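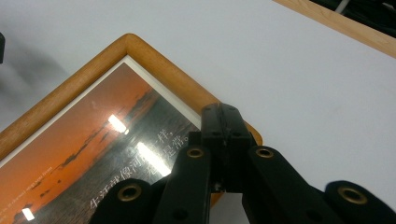

The bell at St. Brigid's in Emwood weighs 1,639 pounds and has not been rung on purpose since the rope gave out. It does go off by itself in a strong west wind, and the older parishioners take this as commentary. Last fall it sounded once in the middle of the second collection.

The parish has 56 registered households and, on an ordinary weekend, room for everybody to have a pew and a half. Rasmus Urbonaitė has led the choir there for longer than he planned. There are four singers. Two of them are altos, one is a bass, and the fourth, Heikki Tikkanen, is whatever the hymn needs, a calling he came to at 71 after a life selling tractor parts in Willard.

"We used to do Palestrina," Urbonaitė told me. "Now we do the tune."

I had come to write about silence. A retreat house up the road offers a weekend of it, meals included, and my editor thought I could use one. But the retreat was full (silence is popular, and books up by May), so I ended up at Thursday-style soup and evening prayer in the church hall, where there was no silence at all.

Evening prayer at Emwood starts at 6:30, or when Birutė Bite has found her glasses. She reads the psalm at the speed of someone with a casserole in the oven. People answer, more or less together. Then come the intentions, which are supposed to be brief. I heard prayers for a hip, a nephew, rain, a different nephew, and the county road department, that its heart might be softened.

I grew up with this sort of thing and left it in my twenties, mostly out of a dislike for folding chairs. What I had forgotten is how little is asked of you. You can mumble. You can lose your place and be handed the right page by a stranger, who will also hand you bread.

Bite asked whether I wanted to add an intention. I said I was only visiting.

"So was the last one," she said, and put me down for soup in two weeks. I'm bringing lentil. Tikkanen has already let me know that he prefers split pea.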